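**Notebook, Bin Cell 2. January, morning session**
Present: M. Abou Jaoude, M. Kereama. Entry written by M. Abou Jaoude. 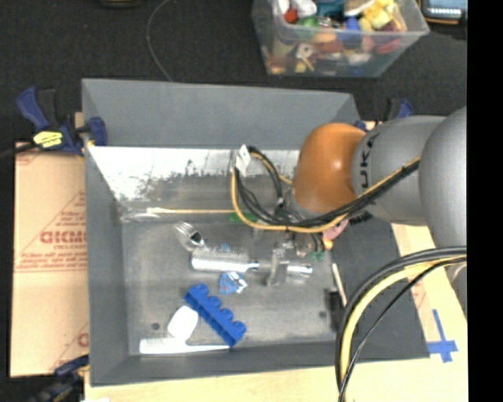

The purpose of this session was to continue collecting grasp examples for the Larkberg set, using household items in the gray bin. The collection stood at 1767 accepted attempts at the close of the previous session. The target for this block is a further 900, to be shared between the morning and afternoon operators.

**Setup**

The arm was homed and the gripper zero was checked before the first attempt. Joelle Hakim's revised approach height was loaded and left unchanged throughout. Clamps were checked by hand at the start and again at the mid-morning pause. The rear left clamp had worked slightly loose by the pause and was tightened. Attempts made shortly before the pause have been flagged in the log so that bin position can be compared.

**Procedure**

Items are emptied into the bin from the storage container and are not arranged by hand. The system proposes a grasp, the arm carries it out, and the result is recorded as held, dropped or missed. A held item is released over the bin from the standard height. Operators are reminded that an item leaning on a wall is to be left where it is. The set is short of wall cases, and Gunnel Nordin has asked that we stop correcting them.

**Observations**

1. Long thin handles remain the main source of misses. The proposed grasp point tends to fall near the tip, and the item turns out of the fingers as it is raised.
2. Shiny items against the worn metal floor give poor depth readings. Several proposals were placed on bare floor beside a bright reflection. These were kept and labeled as missed. They should not be deleted, as they are the examples the model most needs.
3. Clear plastic is worse again. Murray Kereama suggests a separate label for it. I agree, provided the old entries are relabeled at the same time.
4. Brushes behave well when taken across the head and badly when taken by the bristles. The present labels do not separate the two cases.

**Faults**

The arm stopped 3 times on a force limit, each time when pressing down close to a wall. It was restarted without difficulty. The cable bundle comes low over the bin when the wrist is turned fully, and I would like Naledi Khumalo to look at the routing before the rotation range is widened. Until then the wrist limit stays as it is.

**Actions**

- Kereama: draft wording for the clear plastic label and send it to Hakim.
- Khumalo: inspect cable slack at full wrist rotation.
- Abou Jaoude: copy the morning log to the Gasangate folder and mark the flagged attempts.
- Afternoon operator: change the item mix at the start of the session and note the time of the change in the log.

Log closed at 12:10. Cell left powered, arm at home position.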